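Mesh desk tray
Reading time: 2 min
14 shares | 6 comments

A mesh desk tray is a shallow open container made of fine metal mesh and used on a work surface to hold paper, mail, writing tools and small packaged supplies. It belongs to the wider group of desk organizers, which also includes pen cups, drawer inserts and upright file holders. Most trays are rectangular, and many are finished in black or dark gray.

Construction

The usual tray has a rim and walls of mesh. The openings in the mesh are small enough to retain paper clips and pencils, yet they allow the contents to be seen from the side. Some models have a solid floor, and others carry the mesh across the base.

The walls may be of equal height or may drop toward one end. The stepped form, with a high back and a low front, lets the user reach in without lifting the contents over a tall edge. It is also the form most often sold for magazines when the tray is stood upright.

Use

In offices and schools, trays are commonly assigned by type of content. The supply guide issued by the Iltum school district, dated 4 December 2021, lists 1,148 trays in classroom use and recommends one for incoming paper and one for sealed supplies. The district's Villalobos campus keeps six trays in each art room.

Cylindrical goods, such as tubes and rolls in plastic film, present a particular difficulty because they roll on a smooth desktop. They are generally laid lengthwise along the floor of the tray, with the label facing up. An elongated tray suits this purpose better than a square one of the same area.
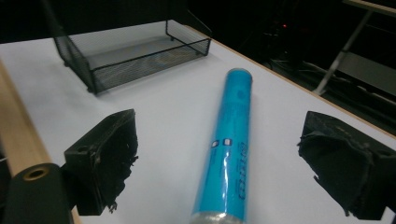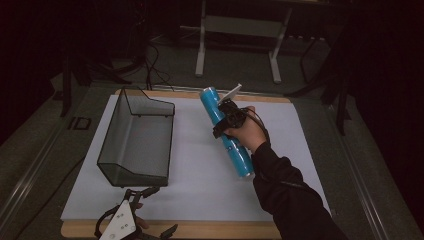
Black or dark gray mesh tray and a blue cylindrical item in glossy clear film.

Care

Mesh collects dust at the corners and under the rim. The Koltance office manual advises brushing the walls with a dry, soft brush and wiping the floor with a damp cloth. Trays should be dried before paper is returned to them. Bent mesh can often be pressed flat by hand, but a broken weld leaves a sharp end, and the tray should then be replaced.

See also

Letter tray
Pen cup
Wumdale filing system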